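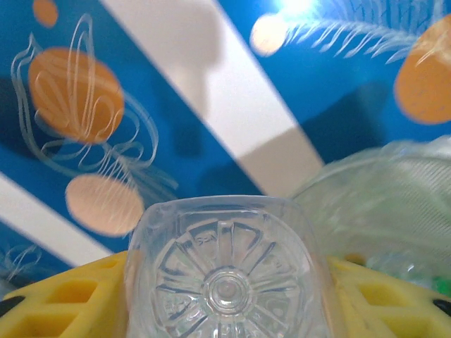 Joaquim says the bottoms are the hardest part to crush, and that I should stop trying and just twist the middle. He left that on yesterday's entry and he's right, my thumbs are sore! So, July, late evening, and I am finally writing about the bottles, which have been on my mind ever since Breritport changed its drop-off hours (it's mornings only now, and I am no good in the mornings).

We let them pile up again. I always mean to rinse one and put it straight in the bin, and then it's hot out and everybody is thirsty and there they are, all over the table.
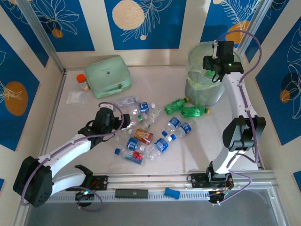 What I want to do differently

Keep a fresh liner on hand, for one. The pale green ones fold over the rim nicely, and I bought a box of 200 at Pacheco, so there's really no excuse for us until I'm an old woman. And I'd like to do a little every night, ten minutes with the radio on, before it grows into a whole chore.
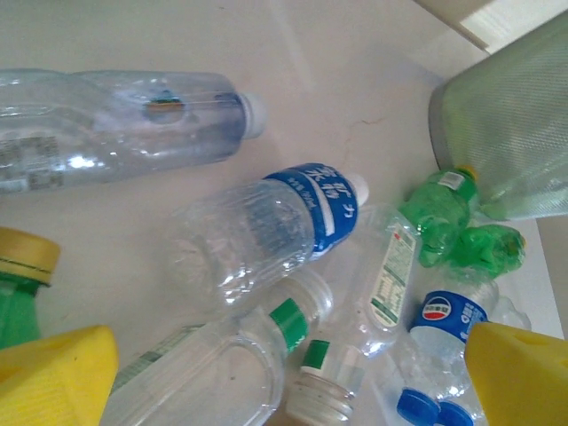

My mother saved every cap she ever met, in a cookie tin on top of the refrigerator, and I suppose that's why I can't throw them out without a pang. I've been trying to sort out which ones go loose and which stay on. The big clear bottle still has its white cap, and so does the one with the blue label, but others are open at the neck, so I'll have to go hunting for the rest under the chairs tomorrow, I expect.
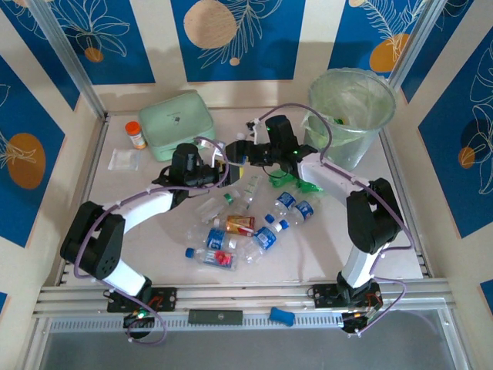
Jacobus wrote back that the caps should stay on now, the plant takes them that way, and would I please let the air out first. Well! There goes my tin. I'll squash them after supper tomorrow and see if he'll take the bag along at 4 when he drives past.

18 likes · 3 comments · Share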